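Pomlow Workshop Services
Care of White Storage Units in Shared Workrooms
Updated 16 Aug 2020

White shelving shows dust and hand marks sooner than darker finishes. Users of the Trerent workroom are asked to follow the guidance below.

Wipe top surfaces weekly with a damp cotton cloth, then dry them with a second cloth. Do not use scouring powder. Heavy items belong in the lowest compartments. Report loose fittings to Hicham Kettani before placing anything further on the unit.
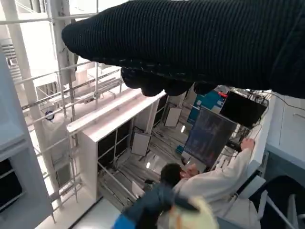
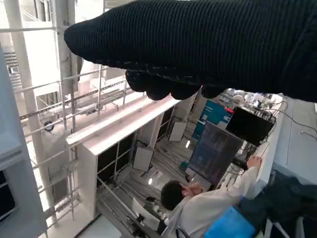

Dust the highest surfaces first and finish with the floor. Railings should be wiped along their full length, including the underside, using a cloth folded to the width of the bar. Where a storage unit has a broad white top edge, as in the second picture, it should be cleaned after the rails and before the front. Storage units may be moved only by two persons, and never while loaded. Replacement cloths are issued in packs of 70 and may be requested from Aicha Ashour.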